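Chapter 8
From Detections to Decisions

Most of the programs in the earlier chapters dealt with one object at a time. The software was told what to look for, found it, worked out a grasp and sent the arm to fetch it. That is a fair way to learn the parts of a control system, but it leaves out the part that takes most of the effort in a working program: deciding what to do next when there are many objects, more than one arm and several places to put things.

This chapter is about that decision layer. It sits between perception, which was covered in Chapters 5 and 6, and motion planning, which was covered in Chapter 7. The running example is a two-arm sorting cell of the kind used in the Rutholm course. The task is easy to state. Drinks cans lie on a table, and each one has to end up in the right bin according to its type.

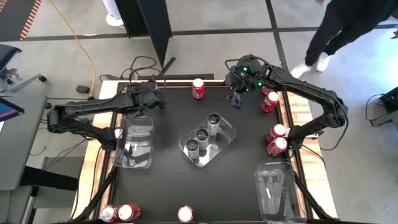 Reading time for this chapter: 2 hours, without exercises

8.1 What the task layer has to know

Consider the cell at the start of a run. The red cans are spread over the tabletop, some on their own and some in pairs. The silver cans stand in a tray at the centre. There is one bin towards the left and another in the lower right corner, and an arm is mounted on each side of the table.

A person looking at this makes a plan without effort. A program has to have each piece of the plan written down somewhere. In the software used in this book the pieces are kept in a single structure called the world table. Each row of the world table holds one object and has the following fields:

id – a number given when the object is first seen, and kept until the run ends
class – the type reported by the detector
pose – position and orientation in the table frame
score – how sure the detector is of the class
reach – which arms can get to the object: left, right or both
state – free, claimed, held or placed

The first four fields come from perception. The reach field is worked out by the planner from the pose. The state field is the only one that the task layer writes for itself, and most of the faults that students meet in their first programs come from writing it too early or too late.

The bins and the tray have rows of their own in a second, shorter table. Keep the two apart. A container does not get claimed or held in this task, and mixing the two kinds of row leads to long chains of special cases.

8.2 Two arms, one table

With a single arm, the task layer can be a plain loop: choose an object, pick it, place it, repeat. With two arms the loop has to be split, and the two halves must agree on who takes what. There are two rules that every program in this chapter follows.

First, an arm must claim an object before it starts to move. The claim is made in one step that cannot be interrupted. If the row is already marked as claimed, the arm chooses again.

Second, an arm must reserve the space it will pass through. In the Lurker planner, introduced in the last chapter, the space above the table is cut into 3772 small cells. A motion is accepted only if all the cells on its path are free or already reserved by the same arm. When the motion ends, the cells are released.

The second rule is the one that slows things down. Where both arms have reason to visit the centre of the table, one of them will often be left waiting. Section 8.5 shows how to order the picks so that the waiting is shorter. For now, accept the delay and get the rules right.

8.3 Two kinds of camera, two kinds of answer

A fixed camera over the cell is good for filling the world table. It covers the whole tabletop, and its position does not change, so poses can be turned into the table frame with one stored transform. It is less good at telling one can from another. Seen from far away, a can may cover only a few pixels, and the printing on its side may not be readable at all.

A camera at the wrist has the opposite strengths. It covers a small area and its position changes with every movement of the arm, but at close range it can pick up lettering. In the view below, the brand name CELSIUS can be read on two of the white cans in the farther bin, and the letters FA on the side of one of the Fanta cans in the nearer one. Strong light on the lids and the clear walls of the bins hides some detail, and the gripper fingers hide more.
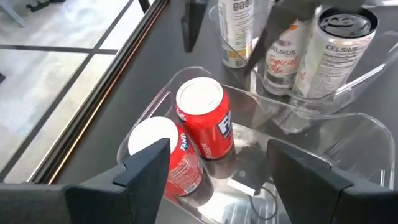 8.4 Joining the two views

The program must now combine the answers. The simplest method is to let the wrist camera overrule the fixed one whenever the two disagree. This works until the wrist camera reports something with a low score, perhaps with a finger covering most of the label, and a good answer is replaced by a bad one.

A better method is to keep both scores and compare them. Listing 8.1 does this in Sầm, the small task language used throughout the book. The function merge_class takes a row of the world table and a new report, and changes the class only if the new score is higher than the stored one. It does not touch the state field.

Clear plastic needs extra care. A wall may return no depth reading, or a reading that belongs to whatever is behind it. For this reason the programs here never measure a bin from a depth image. Its size is read from a stored model, and only its position on the table is estimated.

Before going on, load run 294 from the Clirkemach log set and step through it with the world table open. Watch the state column as each arm makes a claim, and note any row that stays claimed after its arm has moved on to something else. You will need those row numbers for the first exercise.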